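Inicio | Programa | Apuntes | Lecturas | Avisos

Organización del espacio doméstico
Apuntes de la sesión 4: el recibidor y el calzado
Kaja Lapiņa - 22/6/26

En mayo vimos los armarios. Hoy tratamos una zona más pequeña, que en muchas casas recibe menos atención: los primeros pasos después de la puerta. Quien entra lleva bolsas, llaves y a veces un paraguas, y en ese momento no quiere pensar dónde dejar los zapatos. Si el lugar no es evidente, los zapatos se quedan en el paso.

Conceptos de la sesión

Calzado de uso diario. Es el que sale de casa casi todos los días. Debe estar a mano, sin puertas ni cajas.

Calzado de temporada. Botas de invierno, sandalias. Se guarda limpio y seco en otra parte de la casa.

Calzado de interior. Las zapatillas. Se quitan y se ponen en el mismo punto donde se hace el cambio, y por eso tienen prioridad en el mueble.

Ejercicio de mayo, corrección. El plano Kostiser tenía un pasillo de 142 cm de ancho. Varios grupos pusieron un armario profundo y la puerta ya no abría bien. Sunil Gunawardena propuso un mueble abierto y bajo - me parece la solución más correcta, aunque le faltó dibujar el banco.

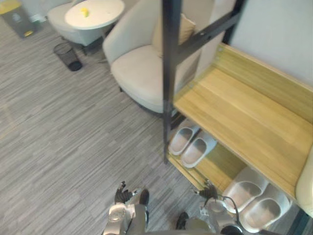 El estante inferior es el que se usa peor en casi todos los recibidores. Se llena con lo que no tiene sitio, y al final hay que agacharse para buscar. Yo recomiendo dejarlo para las zapatillas de casa, como el par gris claro que está en la balda de abajo, una zapatilla junto a la otra. Las baldas de madera clara con estructura de metal negro se limpian con un paño apenas húmedo. En el suelo de moqueta conviene pasar el aspirador también debajo del mueble, porque allí se junta la arena.

Para la próxima sesión

Medir el recibidor propio y dibujarlo a mano. Anotar qué calzado se queda fuera durante 2 días, sin ordenar nada antes. El dibujo se entrega en papel, con nombre.

Contacto: secretaría del curso | © Ralolix | Volver arriba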